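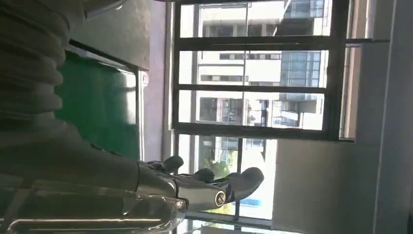 1 min read

30 Aug 2023

Mixing notebook, Clomer single, vocal day 2

So glad I stayed late on this one! The new chorus finally sits right. Gervasio re-sang the whole hook this morning, twice through, and the second pass has that little crack on the high note we kept losing every time I tuned it. Left it completely alone this time.

Session is at 96 bpm now (was 98, felt rushed under the horns). Kick and the dembow snare are bounced to one stem, everything else still open. Bass is the take Domingo Vergara played through the old amp - the DI is muted, please don't delete it, I may want it under the bridge.

Things I tried on the lead:
Slap delay, 192 ms, left side only. Lovely. Keeping it.
Plate reverb with 20 ms of pre-delay. Better than the hall, the words come through.
Doubling the ad-libs an octave down. Fun for a minute, then it swallowed the horns. Gone.

The horns! Núñez sent three new trumpet lines overnight and the second one answers the vocal so well that I moved it up front for the whole last chorus. It clips a hair at the end of the phrase, so I need to ask for the raw file.

Low end is still muddy at 396 Hz when the organ comes in. Cut a bit there on the organ bus, but I was tired by then and want fresh ears on it before anyone prints a mix.

Drinesley want the radio edit first, the long version can wait until October. Domingo thinks the intro should lose four bars for radio. I'd only take two - the crowd noise needs room to build. We'll play both for Jasis and see which one gets people moving.

Rough mix is in the shared folder, marked v7. v6 has the wrong snare, skip it.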